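Last change of this page: Thursday, December 1, 2022

# Perrin Stock Sync for online stores -- frequently asked questions

Perrin Stock Sync is an extension which connects your online store with the Flullarine warehouse system. On this page we collected the questions that merchants send us most often. If you don't find your answer, please write to our support desk from the **Help** tab of the extension.

## Before you install

### Which version of the store software do I need?

The extension works with version 6 and with version 7. For older stores we still offer the download of the previous release, but it does not receive new functions anymore.

### Do I need a separate account at Flullarine?

Yes. The extension only carries the data between the two systems. You must have an active Flullarine account and an API key with the right to read and write stock. A key with read access only will pass the connection test, but your orders will not be sent.

### Can I try it without touching my real store?

Yes, please do it. Every license includes one test store. Enter the test key in **Settings > Connection** and turn on the option "Sandbox". Orders from the sandbox are never sent to a warehouse.

## Stock and orders

### How often is the stock updated?

The standard interval is 20 minutes. You can make it shorter, but please check first with your hosting company that the scheduled tasks of your server are really running. Most of the "wrong stock" messages we got in November came from a scheduled task that was stopped.

### I have many products. Will the first import be slow?

The first import reads your catalog in packages of 200 products. It can be interrupted and it will continue from the last complete package. We recommend to start it in the evening -- the store stays open during the import, but the admin pages can react slower.

### Can one product be stored in more than one bin?

Yes. Write the bin codes in the field "Location", separated by a comma. The quantities of all bins are added together and the customer sees only the total.

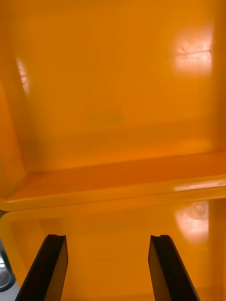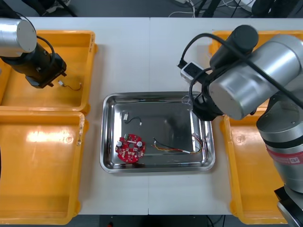
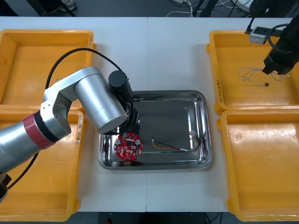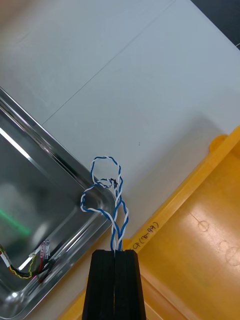 ### What happens when a customer cancels the order?

If the order is not packed yet, the extension sends the cancellation and the quantity goes back to your stock with the next update. If it is already packed, the order gets the status "Return expected" and you must close it by hand.

## License and support

### Can I use one license for two stores?

One license is valid for one live domain. Different language views under the same domain don't need an additional license.

### I came from the Mornness connector. Are my settings kept?

The bin codes and the tax classes are kept. The e-mail templates are not, so please copy them before you remove the old extension.

### Where do I find the log file?

Open **Reports > Perrin > Log**. Please attach the file to your message and remove the API key from it -- we don't need the key for finding the error.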